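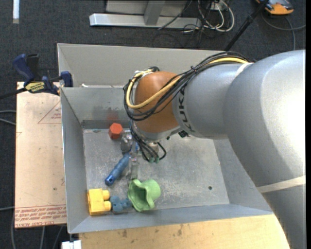
Photo: Lundus Automation Club

Forum > Shop Talk > Buying and Budgeting

Bin picking cell on a small budget, what did we forget?

tallowbench
Posted 25 Feb 2019

Hi everybody, long-time reader and not much of a poster, so please bear with me because this got longer than I meant it to. I've been asked to put together the equipment plan for next year at our shop in Cullarham. We do kitting, which means small odd-shaped parts in a bin, pick one out, drop it in the other bin, all day long. The photo at the top is the kind of work I'm talking about: a KUKA arm with a gripper down in a metal bin of mixed shapes, and a second bin right behind it. Ours would be about the same idea with duller parts (no toy bricks, sadly!).

I have the arm and the controller penciled in already. What I can't get a feel for is everything else. My draft has a line that says "misc. hardware, $1000" and my boss circled it and wrote a question mark next to it, which I suppose is fair. We have 19 part types to start and might go to 40 by December if the Kullico contract comes through. What would you put on the list?

pegandawl
Welcome, and good for you for asking before the purchase order goes out instead of after! I'd break that misc. line into pieces right away. Cables and cable management deserve their own line. Look at that bundle running over the orange joint, black ones and a thick yellow one all following the same path. Every one of those has to bend when the joint bends, and cables that move get tired. We buy a full spare set with the cell and keep it on the shelf, and I have never once been sorry about it.

Second thing would be fingers. You'll think one pair will do for all 19 parts and then you'll meet part number six, whatever yours happens to be. Budget for three or four sets plus some machine time to cut them.

quillmoor
I'll be the grump and disagree a little with pegandawl. Spare fingers yes, full spare cable set no, at least not in year one. For a shop running one shift it's a lot of money sitting in a box, and if you ever change the gripper half of it won't fit anyway. Find out what the lead time is. Ours from Khoo was 6 weeks, which sounds awful, but we planned around it and it was fine. Put that money into fixturing. I see a bar clamp on the corner of the bin there, and I have nothing in the world against clamps, I own more of them than my wife thinks is reasonable, but for production you want the bin located on pins so it goes back to the same spot every time somebody swaps it.

pegandawl
Six weeks is fine if you have something else for the cell to do for six weeks! We didn't, the first time, and that's where my opinion comes from. But I'm with you on the pins.

brindlehook
Clamps are great for the trial stage though, please don't talk the poor person out of clamps. We moved our bins all over the place for the first couple of months and I'd have hated to drill holes in a table for a layout that we threw out. My suggestion would be to budget for two stages: a cheap table, clamps and scrap lumber for the first one, then a proper base with pins once you know where things want to live.

Also bins! Ask for the inside dimensions and the wall angle. Tall walls are nice for keeping parts in, but then your gripper has to reach right down between them without bumping, and the parts lying up against a wall are the hardest ones to get. A couple of small shapes near the side, touching each other, will teach you more than a whole bin of nicely spaced ones. I'd get two or three bins in different depths and try them before ordering the lot.

tallowbench
Oh this is wonderful, thank you all. I hadn't thought about wall angle for even a minute. So now I have cables, fingers, trial table, final base, sample bins. Is there a rule of thumb for how much the "everything else" comes to compared with the arm?

quillmoor
More than you've got. Sorry, I know that isn't a number, but I've seen it come out at half the arm and I've seen it come out at more than the arm, and the difference was mostly guarding and integration hours. Have you got guarding in there anywhere?

tallowbench
It's under "facilities," so it comes out of a different pot. I'll go and check that they know that.

pegandawl
Please do check! And while you're over there, ask who pays for the power drop and the air line, if you go pneumatic. Post the new draft when you have it, I'd love to take a look.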